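Ticket: Second pair of hand-held grippers – what do we need to budget for?
Project: Stendari
Queue: Equipment and purchasing
Status: Open, waiting on quote
Priority: Normal

Opening note

We'd love to add another pair of hand-held grippers to Stendari, and I'm raising this as a support ticket because the last order from Vesetti went in without half the bits we needed. The grippers themselves were fine (they're great, I could use them all afternoon), but we lost a good while chasing spare pads, marker cubes and a charger that turned out to be listed separately. So I want the whole kit on one sheet this time, before anyone presses the button!

The upper limit for this round is £1000 for accessories and spares. The grippers come out of the main equipment line, so please don't add them to that figure.

Problem as first reported

The quote we got back has 13 lines on it and I can only match some of them to things we use. The part names have changed from the old price list, and "pad, inner" could be either of two items. Vesetti's web shop shows one of them as out of stock and doesn't show the other at all.

What I've checked so far

I went through the quote with the grippers next to me, which I should have done at the start. The marker cubes are sold in sets of 4, so one set covers a new pair with two left over as spares. Lovely, that's one line settled.

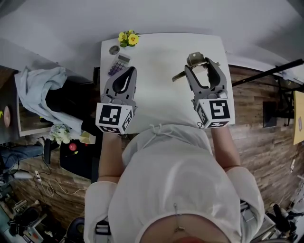 I then looked at small metal parts, as those are what we'll be picking up most in the next block of work. They are harder on the pads than the soft items were, and I'd like the order to allow for that. My suggestion is 4 spare pads to begin with, kept in a labelled bag, and we write the date on the bag each time one is taken out. After a couple of months we'd have our own wear figures and could stop guessing.

Cables are the other thing. I'd like a short extension lead and a bundle of reusable ties on this order, even though they're cheap enough to buy out of petty cash. If they're on the sheet they get bought. If they aren't, we all borrow from the next bench.

Reply from purchasing, pasted in

"Arriaga can supply the ties, the lead and the storage boxes on one invoice. Delivery is charged per invoice, so please group things. We can't raise the order until the pad type is confirmed, as Vesetti won't take them back once the packet is open."

Good to know about the returns! I'd have opened both packets to compare them.

Finding the right pad

Steps, for whoever picks this up next:

1. Take the gripper off charge and put it down with the jaws open.

2. Look at the inner face of the finger pad. Ours have a dark, mesh-like ribbed surface inside a raised rim, and the two sides meet in a V. Compare that with the drawing on the data sheet, as the small photo in the web shop is useless.
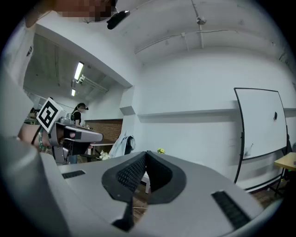
3. Write the part number from the data sheet on the quote, next to the old name, and attach a scan to this ticket.

4. Ask Vesetti whether the pad comes with its fixings. The sheet is silent on it, and they were a separate line last time.

Still open

Pad part number – I've got it down to one likely match, waiting for Vesetti to confirm in writing.

Storage – the Cukumier cases look really nice and they stack, but two of them would take a big bite out of the spares money. I'd rather start with plain boxes from Arriaga and ask for cases in the next round.

Training time – no cost on the quote, but it needs a place in the plan. New people pick up the grippers quickly, and it's a treat watching it click for them. I'd still keep the first morning clear of any recording targets.

Delivery – if we confirm before the end of June, both invoices land in this budget year. Please leave the ticket open until the pads have been checked against the data sheet.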